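Hoof packing between trims, wet pasture
November

fenceline_dry
My gelding has had thrush in both fronts since the rain set in. The paddock by the gate is soup and he stands in it all day because that's where the hay comes from. I've been using Skonside liquid every evening for two weeks. The smell is better but the center groove on the left front is still deep enough to hide the end of a hoof pick. Has anyone switched from a liquid to a packing paste, and did it stay in?

oldgraymare
Move the hay first. You can put anything you like in the foot and it won't matter if he goes straight back into mud. I feed on the high side from the first rain until spring and my thrush problems went down to almost nothing. It cost me some extra walking.

fenceline_dry
The high side has no gate wide enough for the cart. I could carry flakes up, and I probably will. Still asking about the paste.

tworivers
I use Hurus clay packing on my mare. It stays in a day and a half if the groove is deep, less if it's shallow. Pick out, scrub with plain water, let the foot dry on the barn mat, then press it in with a gloved thumb. It will not stick to a wet foot. The liquids run out before they get to the bottom of a deep groove unless you put them on cotton.

hocksandsocks
I disagree on the clay. I tried Hurus for a month on a draft cross and all it did was seal dirt in. When I dug it out it was black underneath and smelled worse than when I started. Went back to liquid on cotton and it cleared. If you can't get the groove completely clean you shouldn't be plugging it.

tworivers
Then it wasn't clean when you packed it. I said scrub and dry.

hocksandsocks
It was scrubbed. A draft foot with feather around it doesn't dry in a barn in the rain. I'm only saying it isn't right for every horse.

Czarnecka
Both of you can be right. Depends how much air the foot gets. My farrier trims the loose flaps of frog off first so there is nowhere for dirt to sit, and after that either product does fine. Before he did that, neither one worked. I would not do the trimming yourself if you haven't been shown. It is easy to go too deep and then you have a sore horse on top of the thrush.

fenceline_dry
Farrier is coming in two weeks. He did mention flaps last time and I forgot. Will ask.

loftladder
What is he eating? I had one that got thrush every fall no matter how dry the stall was. Took him off sweet feed and it stopped.

oldgraymare
That could have been the weather changing.

loftladder
Could have been. I kept him off it anyway and he hasn't had it since.

Skanovach
I make my own packing and have for years. Zinc oxide cream, a little clay powder, enough to make it stiff. The mistake people make is using too much. You want a plug that fills the groove and stops, and no big pad over the whole sole. For one foot I roll up a lump much smaller than the single bun on the pink plate here, and pull bits off it as I go. If there's any left over, you were about right. Keep it covered between feet or it picks up shavings.
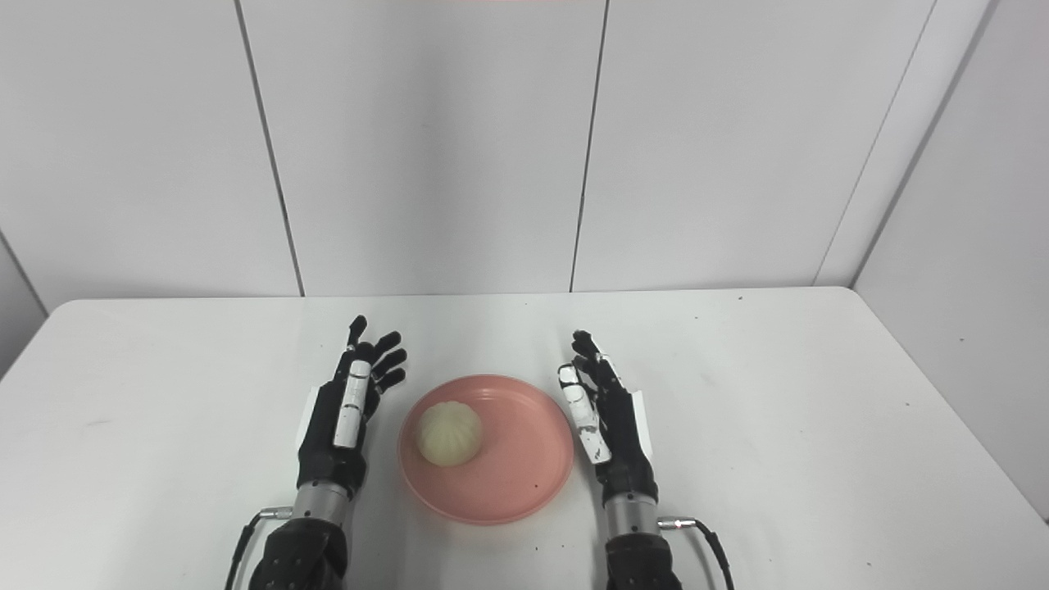

hocksandsocks
Does yours let air in at all, or is it the same as the store clay?

Skanovach
Not much air, no. The cream keeps the wet out, and I change it every day. I don't leave it a day and a half like the post above. If the groove is bleeding or he flinches when you press, don't pack it. Call the vet.

tworivers
I'd agree with that last part. If he flinches it has gone past what we can fix on a forum.

fenceline_dry
He doesn't flinch. He leans on me, but he always has. Plan for now is hay on the high side, liquid on cotton in the left front until the farrier comes, then maybe paste once the flaps are off. Right front is nearly clear so I'll leave it on the liquid.

oldgraymare
Good plan. Change the cotton daily and don't wedge it in hard. Put it in so you can get it out with the pick.

Czarnecka
And clean the pick. I keep one for the bad foot and one for the other three, with tape on the handle so I don't mix them up.

fenceline_dry
Carried the hay up this morning at 6. He followed me up and then walked back down to stand at the gate in the mud. Came back up when the pony started on his pile.

loftladder
Give him a few days. Mine took most of a week to stop waiting at the old spot — put it down farther from the fence than you think you need to.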